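Brandcombe open house, second floor

2022-11-25

The bus from Okska takes long enough that you arrive wanting coffee, and Brandcombe had coffee, in one urn, at the far end of a corridor from everything else. I took this as a test of commitment. The Bralunen building smells of floor polish and new carpet, and the visitor badge is the size of a paperback.

I had come for the rooms with the tables in them. A friend had promised me "the tidying stuff," and I own a desk, so I have an interest in the subject.

Room 112 has a black curtain and a white table, and the effect is a little like a magic show whose budget went on the drapes. The covering on the table could have used an iron. I say this as someone who also doesn't iron. On it, among other things, were markers, a red one and a blue one, the dry-erase sort that every office buys by the box and can never find. I stood and looked at them for 10 minutes, longer than I have given some cathedrals.

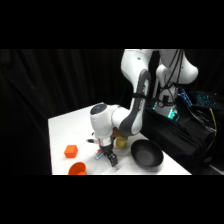
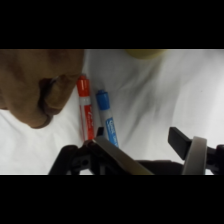 Room 112: the white table against the curtain, then the red and blue markers up close.

The markers lay right up against a big brown lumpy thing with a hollow in its side. I had a theory about it, then a second theory, and by the time I was ready to share either one the group had moved on to the stairs.

Lunch was in the Bíró room, named for the ballpoint man, and I will admit I enjoyed that more than the sandwiches. There was a whiteboard on the wall with nothing to write on it with. Nobody else seemed bothered.

The afternoon talk ran over and I skipped the end of it for the bus. They do this again in July, when the corridor is presumably warmer. Bring a thermos and turn left at the coat rack, whatever the sign says.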